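[teleop-users] Re: Hand guiding vs. remote control for the bottle and package picks

From: Dirk Oltmanns
To: teleop-users list
Subject: Re: Hand guiding vs. remote control for the bottle and package picks

Ekaette Nwankwo wrote:

> We have been recording the shelf task at Stidov by hand guiding only. The operator
> holds the arm by the wrist housing, walks it to the item, closes the gripper with the
> foot switch and walks it back. The joint tracks look fine. The policy trained on them
> does not. It reaches the item, stops short, and closes on air or on the shoulder of
> the bottle.
>
> Three questions for those of you who have run both methods:
>
> 1. Is the gap caused by the demonstrations or by the training?
> 2. If we switch to leader arms, can we keep the 556 episodes we already have?
> 3. What do you do with episodes in which somebody reaches into the work area?
>
> We log joints at 200 Hz and the wrist cameras at whatever they deliver. Controller is
> the Galwood unit with the older firmware. Both arms have the wide rounded fingers.
>
> Ekaette

Ekaette,

Taking these in order, with some detours.

1. Demonstrations, in my opinion, though I would want to see the gripper channel before putting money on it. When you hand guide, the operator's forearm and sleeve are in the wrist view for most of the approach. At run time they are gone. The policy has learned to approach something with an arm in front of it, and when the arm is missing it falls back on joint position. That gives you the symptom you describe: good up to the last few centimeters, then a close at the average depth of all your episodes.

You can test this cheaply. Mask the wrist images during the last two seconds before each close and retrain on the same set. If the behavior does not change, the policy was ignoring the images there anyway.

The second suspect is the commanded position. In hand guiding there is no command, only a measured state, and most export scripts copy state into the action field with a shift of one sample. At 200 Hz a shift of one sample is next to no motion at all. The policy then learns to stay where it is, very accurately. We made the same mistake. Shift by a longer interval, or resample the whole thing first and take the next state at the lower rate as the action. Pornthip Ratanaporn posted a script for this to the list in March and it still runs.

2. Keep them, but do not mix them in blindly. We had 142 hand-guided episodes when we changed over. Adding them to the remote control set at equal weight made the results worse. Using them for a first training pass, then continuing on the remote control episodes alone, did no harm and may have helped slightly with the transport phase. I would not spend a week on it.

On leader arms in general: the operator stands clear of the arms, the wrist views stay clean, and you get a true command signal. What you lose is feel. A person hand guiding an arm notices when the finger touches the shelf. A person on a leader arm without force feedback does not, and will push on until the follower trips its current limit. Set that limit low for the first sessions. Tell new operators to stop at first contact, open, back off along the same line and come in again. Leave those retries in the data.

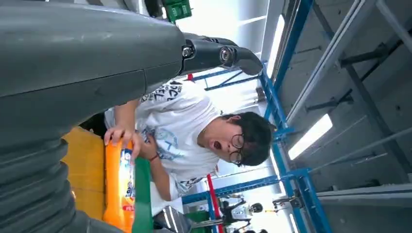 3. We split the interventions into two classes and label them at record time with a second key on the operator's console. Class A is a reset: a person reaches in between episodes to put an item back or turn it around. The recorder should not be running. If it is, trim. Class B is an intervention during the episode, for example somebody steadying an item or handing it over. Those we keep only if the task is meant to include a person. Otherwise the whole episode goes. Cutting out the middle leaves a jump in the item's position that no amount of smoothing will fix.

What you should not do is decide afterward from the video. Fatos Ionescu went through a batch of ours that way and disagreed with his own labels when he repeated it the next month.

Related: tell whoever does the resets to vary the placement. People put an item back where it was, at the same angle, label side out. After a hundred resets you have one placement recorded a hundred times. We use a printed card with a position and a rotation for each episode, drawn at random. It is tedious and it was the largest single improvement we made.

Two-arm work needs a separate note. With hand guiding you can realistically move one arm at a time unless you have two operators, so every two-arm episode comes out as a sequence: left, pause, right, pause. The policy reproduces the pauses. With leader arms both sides move together and the pauses go away, but the arms now come much closer to each other, often with one finger directly above the other wrist. The collision model in the Galwood controller uses boxes around the links and it will stop you well before contact. We reduced the boxes at the wrist and left the forearm as delivered. 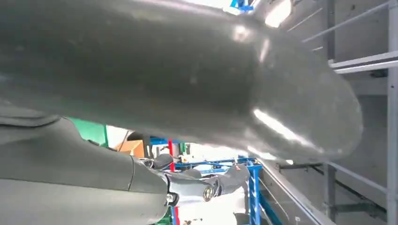 Vasiliu, March

The following is from the setup sheet we keep for the two-arm station, pasted as is:

Start both leader arms in the parked pose. Do not engage until the follower joints agree with the leader joints within the tolerance shown on the console.

Engage left, wait for the tone, engage right.

Open both grippers fully once. The zero drifts after a cold start.

Check each wrist view for the opposite arm. If it is visible in the parked pose, write that in the session header. Do not move the camera to get rid of it.

Record one empty episode of 2000 samples with no motion. Keep it with the session.

Change operator after each block, and put initials in the header.

End of sheet. The empty episode is there for the noise floor on the gripper current. Without it you cannot tell a light grasp from no grasp, and with plastic bottles the difference is small.

That brings me to the close itself. You say it closes on the shoulder. With wide rounded fingers you want the body of the bottle between them, and you want the demonstrator to aim for it on purpose. On leader arms, operators tend to close as soon as the item is somewhere between the fingers, then lift and hope. The grasp may hold, but the bottle can rotate in it, and the policy sees a different item angle for the same finger position in every episode. We now ask for a hold of one second after the close, before any lift. The hold gives you a clean segment in which the current has settled and the wrist view does not change, and it makes automatic segmentation very simple.

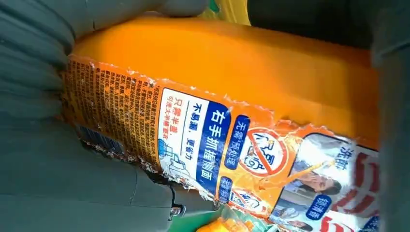 Photo: Tihomir Dumitrescu

Labels are worth a line of their own. Paper tears at the edge after enough cycles between the fingers, and then the item no longer looks like the item in your early episodes. Opinions differ here. Tihomir replaces the bottle when the label starts to peel. I leave it in and note the state in the header, on the grounds that the policy should not depend on print. We have no comparison that would settle it. If you do replace, keep the old one and mix it back in at intervals, or you will have a clean step in appearance that lines up with the session date.

Gripper channel: log the command and the measured opening as separate fields. The Skerine recorder merges them by default and keeps the command. For an object that stops the fingers early, the command says closed and the opening says otherwise, and the difference between them is your best grasp signal. The setting is in the channel map, under the end effector entry, and it has to be set for each arm.

Last point, on the foot switch. It is binary. Your demonstrations therefore contain only fully open and fully closed, and the policy cannot learn a partial opening for tight spaces between items. A trigger on the leader handle fixes that. If you stay with hand guiding for the moment, a spring-loaded slider taped to the wrist housing works, though it puts yet more hand in the camera view.

Could you post one raw episode, including the gripper channels and the header? One that fails at the shoulder when replayed would be the most useful. I also need to know whether the stop short happens on both arms. If it is only one, look at the camera extrinsics before you touch anything else.

Dirk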